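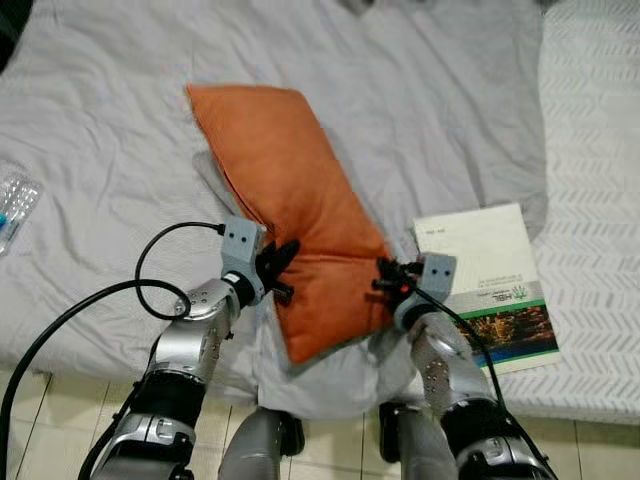

Both grippers on the orange cushion, seen from the robot's head camera.

Datasets > Household > Open Day Recordings
Search this collection... Go
Filed under: bimanual tasks, bedroom, demos

# Draltar Open Day, Bedroom Station

This folder has the recordings from the bedroom station at the Draltar open day in March. Visitors came in small groups, and each group watched the robot handle a cushion on a bed. The robot has the name Nuria. Nuria has 2 arms, and the operator moved both of them from a desk in the next room.

## Contents

- 167 episodes, one folder for each
- head camera video and joint positions for both arms
- `notes.csv`, with the start time and a short comment by the operator

The full set for the day has 687 episodes. The others are from the kitchen and the hallway station, and they are kept in the Rathjen folder.

## How the station worked

The operator put the grippers at the two sides of the cushion, closed them and tried to lift. After that the cushion was placed back on the sheet, in a new direction if possible. We did not make the bed between groups – the folds of the sheet are different in almost every episode, and small things lie on the bed in many of them. Please do not use these episodes as a clean background set.

Visitors could ask to stop or to repeat a lift. Such episodes have the word `repeat` in the comment column. Their voices are not included, the audio was removed before upload.

## Known problems

- Episode 400 has no joint data for the right arm.
- The cables of the arms cover a part of the sheet in many views.
- The clock of the desk computer was wrong until 11:20, so the times in `notes.csv` before this are not reliable. The order is correct.

Episode numbers are shared with the other stations, therefore they have gaps here.

## Contact

Misaki Kobori, Trarnerau lab. If you find a wrong comment, please send the episode number and the corrected text.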